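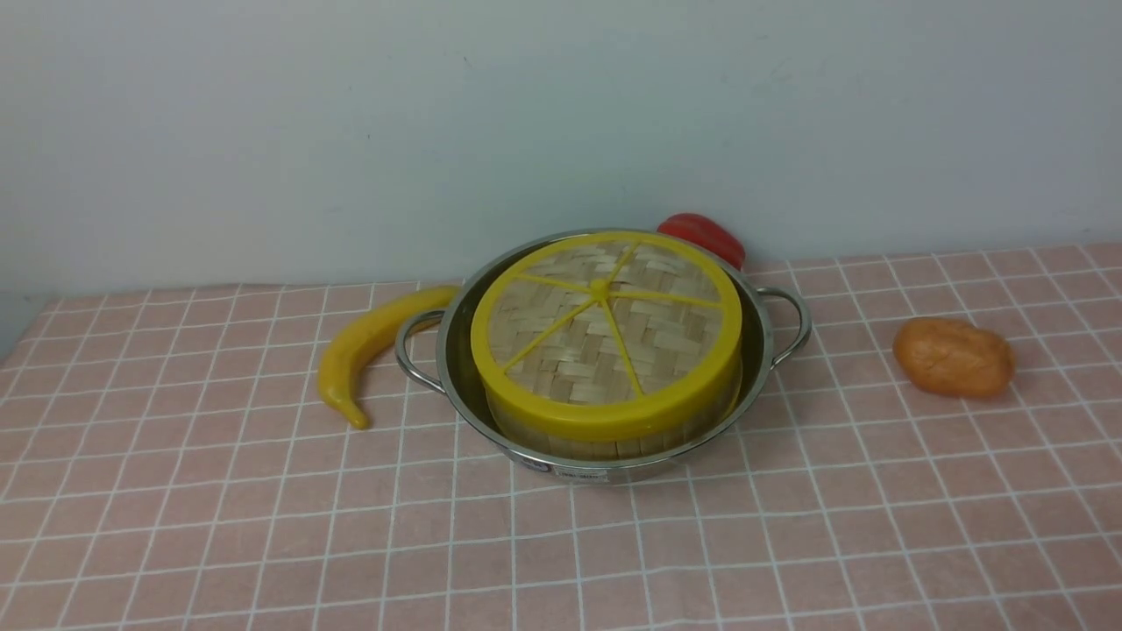 Un rincón de cocina al vapor abre en la ludoteca de Murnatero

La ludoteca municipal de Murnatero ha abierto en octubre un nuevo rincón de cocina, dedicado a la cocina al vapor. El espacio está pensado para niños de 3 años en adelante y ocupa la sala pequeña del primer piso, donde hasta el verano se guardaban los disfraces.

El material mezcla utensilios de verdad con alimentos de juguete. Hay ollas de acero inoxidable con dos asas, vaporeras redondas de bambú y una buena cantidad de frutas y verduras de juguete, entre ellas el plátano, que según el equipo de la ludoteca es lo primero que los niños quieren meter en la olla. Las mesas tienen el tablero rosa con una cuadrícula de líneas blancas, parecida a los azulejos de una cocina antigua.

La idea nació de una petición de las familias. En la encuesta que la ludoteca hizo en primavera, con 463 respuestas recibidas, muchos padres escribieron que la cocinita de plástico estaba ya muy vieja y que sus hijos preferían jugar con las cosas de casa. La asociación Tranwood, que organiza talleres de alimentación en la comarca, propuso entonces elegir una sola manera de cocinar y trabajarla bien durante todo el curso. Se eligió el vapor porque se entiende fácilmente: el agua abajo, la cesta encima y la tapa cerrada. En el rincón, naturalmente, no se usa agua ni fuego.

Las vaporeras llegaron con la tapa de bambú trenzado y el borde de plástico amarillo. Una de ellas cabe casi justa dentro de la olla ancha, y esto obliga a los pequeños a probar varias veces la posición hasta que entra. La tienda de menaje Kröger, en la calle del mercado, ha dado las ollas con descuento. Las verduras vienen en parte de la antigua cocinita y en parte de donaciones. Todo se ha lavado antes de ponerlo en las mesas, y las piezas con grietas se han retirado.

El rincón funciona por turnos de 30 minutos, con dos mesas abiertas al mismo tiempo. Al final de cada turno los niños tienen que recoger: los alimentos vuelven a su caja, las tapas se colocan sobre las cestas y las ollas se quedan en el estante bajo. Las educadoras explican que este momento de recogida fue difícil en los primeros días, pero que ahora muchos niños lo consideran una parte más del juego. A veces la sopa se sirve cuando la mesa ya está casi vacía, y hay que esperar un poco.

También se ha preparado una hoja para llevar a casa, con una receta sencilla de boniato al vapor y otra de pimiento con patata. La hoja fue escrita por Tranwood y está disponible en la entrada, en castellano y en inglés. La asociación recuerda que el plátano también se puede cocinar de esta manera, cosa que ha sorprendido a varias familias.

El proyecto cuenta con la ayuda de la fundación Zindier, que paga el material y dos talleres abiertos para adultos con niños antes del final del año. En estos talleres sí se cocinará con vapor verdadero, en la cocina del centro cívico, y los menores deberán estar siempre acompañados. Las plazas son limitadas y la inscripción se hace en el mostrador de la ludoteca, por las tardes.

La entrada al rincón es gratuita con el carné de la ludoteca. Quien desee donar frutas y verduras de juguete puede dejarlas en el mismo mostrador, limpias y sin piezas pequeñas sueltas. De momento faltan sobre todo setas y zanahorias.

Contacto | © Ludoteca municipal de Murnatero | Volver arriba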